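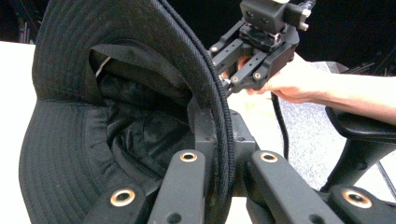 The Dornex soft goods finishing cell is made for the part of a hat shop that machines have mostly left alone, the handling after sewing. Caps and bucket hats come off the line needing to be turned, shaped, checked and stacked, and a hat won't hold still for any of it. Look at a stitched brim like the one on this black bucket hat: row after row running parallel to the edge, and the fabric still folds and bends when you hold it upright. The cell learns its grips from people who know the cloth, using a pair of hand-held grippers, so the operators on your floor do the teaching. We love this part!

At the Odolthorpe workroom the cell took over stacking and brim turning in May. The finishing crew kept their jobs and their benches, and most of them now split the day between inspection, trim colour matching and teaching new styles (winter styles are next, ear flaps and all). Sore thumbs used to be the big complaint in the lunchroom. Now it's the radio.

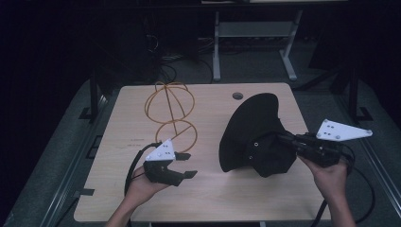
Two-handed work with a black fabric hat, one gripper for each hand.

What's in the package
Shih finishing cell, model 653
Pair of hand-held teaching grippers
Spare bushings and finger tips
40 hours of on-site training, split over shifts to suit your crew

Good to know
Operators can stop the cell, change a grip or reject a hat at any time, with no programmer on call. Styles are saved by name, so you can go back to last season's bucket hat without teaching it again. Leave elbow room at the teaching bench, as people like to work in pairs while they get the feel of it.

Order code 3815. Replacement finger tips are sold separately under code 234.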